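Skidero Soap Dish - User Guide
Section 3: Setting up and daily use

Please read this section before you put the dish in its place. The Skidero dish has two parts, the green inner tray with the drainage ridges and the white base under it. Both parts are needed. The tray holds the soap or sponge up, and the base collects the water.

3.1 Before first use

1. Take the dish out of the Arnix transport box and remove all paper.
2. Wash the tray and the base by hand, with water of no more than 40 degrees C.
3. Dry both parts with a soft cloth.
4. Put the tray in the base and press lightly at each corner until it sits flat.

Note: If the tray rocks, lift it out and turn it half around. It fits both ways, but a new tray can be a little stiff on one side.

3.2 Choosing the place

5. Choose a flat surface. On a wooden table, keep the dish away from the edge and also away from any cable hole, so that spilled water can not run down to the cables.
6. Leave a free space of 8 cm on all sides. Other containers can stand on the same table, but they should not touch the dish.

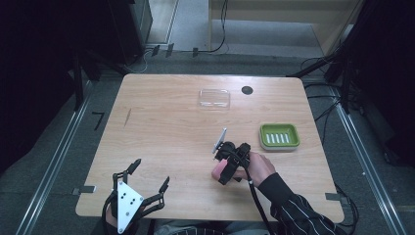 7. Turn the dish so that the ridges run toward you. It is easier then to rinse the channels between them.

Caution: Do not place the dish on a heater or in strong sun. The green color can become pale.

3.3 Using with a sponge

A sponge holds much more water than a bar of soap. Squeeze it well first - the base is shallow and will fill quickly. Lay the sponge across the ridges with the widest side down. Do not store a sponge under a closed lid while it is still wet.

If you use a clear plastic box for spare soap, keep its lid beside the dish and let it dry fully before you close the box again.

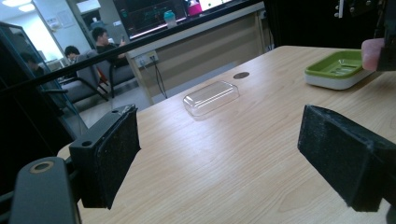 3.4 Emptying and cleaning

8. Empty the base every day. Lift the tray straight up, pour out the water and wipe the base.
9. Once in a week, wash both parts with mild detergent. The Fagerlund soft brush, sold separately, reaches between the ridges.

Caution: No steel wool and no bleach. Scratches in the tray hold old soap and are difficult to clean afterwards.

3.5 Spare parts

Trays and bases can be ordered one by one from the Gruvdale service desk. Please give the color and the number printed on your receipt. Delivery takes 6 working days.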